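The Lens from Gatwood

Raghavendra Namboodiri had been grinding glass for 41 years, and he still ran down the stairs when a new blank arrived. Ran! With his bad knee and everything. I'd been at Nadgate Optics for less than a month, it was December and dark by four, and I remember thinking that I had never seen a grown man so pleased about a cardboard box.

"Gatwood melt," he said, slicing the tape. "Look at it, look at it. Not one bubble."

I looked. It was a thick grey puck, and to me it could have been the bottom of a jam jar. He held it up to the strip light and sighed like someone hearing a favourite song.

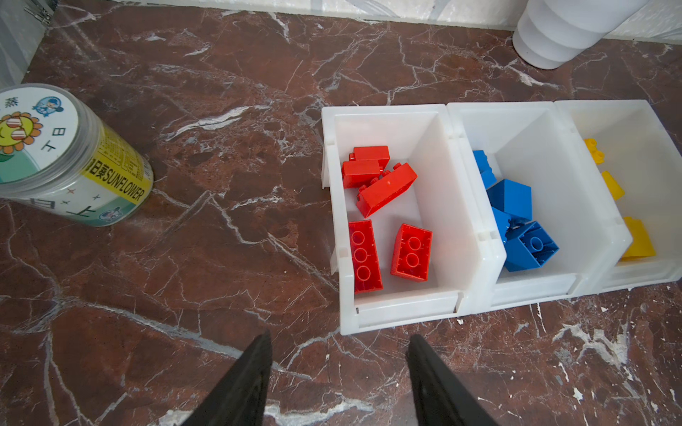 We had 300 hours to turn it into the front element for the Deditach telescope, and he wanted me on the polishing, which was mad and wonderful. My first job was sorting the offcuts, though, and I went at it the way my little nephew does his toddler bricks, all the red ones together in one white bin and woe betide anybody who mixes them up. Crown glass here, flint there. Then the pitch lap, the slurry, and round and round we went – 5 strokes, turn, 5 strokes, turn – until my shoulders sang.

On the last night we put the test plate on it and switched on the sodium lamp. Yellow and black stripes came up across the glass, a bit bent at one edge.

"Wang would have passed that," he said. Wang was his old teacher, and her picture hung over the sink.

"Would you?"

He grinned and handed me the polisher. So we did another 2 hours, and when we looked again the stripes lay as straight as a ploughed field. I whooped so loudly that the night guard came up with his torch – and then of course Raghavendra made him look too.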